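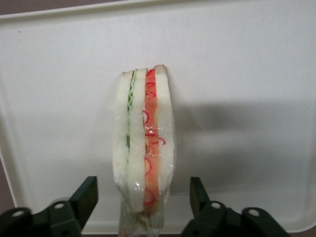 Lorkow station sandwich survives, loses a crust's width

The three-slice sandwich at the Lullex kiosk on Lorkow station has been spared, after a fortnight in which a surprising number of grown adults wrote letters about bread.

Head office had planned to drop the middle slice from January, bringing the kiosk into line with its branch in Olby, where sandwiches have had two slices since May and people are said to be coping. A notice went up by the till. By the weekend it had attracted 139 signatures, most of them underneath the words "over my dead body", which had been added in biro.

Sombat Saengthong, who runs the kiosk and makes the sandwiches himself before the first train, said he had not asked for a campaign but had enjoyed it. "The middle slice keeps the lettuce away from everything else," he said. "Take it out and you've got a salad with a lid."

Lullex gave way on Friday, December 19, 2025, in a statement that used the word "heritage" twice. The kiosk sold 3528 of the triangles last year, more than it sold newspapers, umbrellas and phone chargers put together — although the umbrellas, to be fair, are terrible.

There is a catch. The loaves will now come from the Rungrueang bakery, whose tins are slightly smaller, and the price goes up by 4p in the new year. The clear film stays, along with the traditional struggle to find where it opens.

One regular on the 7.12 said she could live with the smaller loaf but would be keeping an eye on the lettuce. The notice by the till has been taken down. Mr Saengthong has kept it, and is looking for a frame.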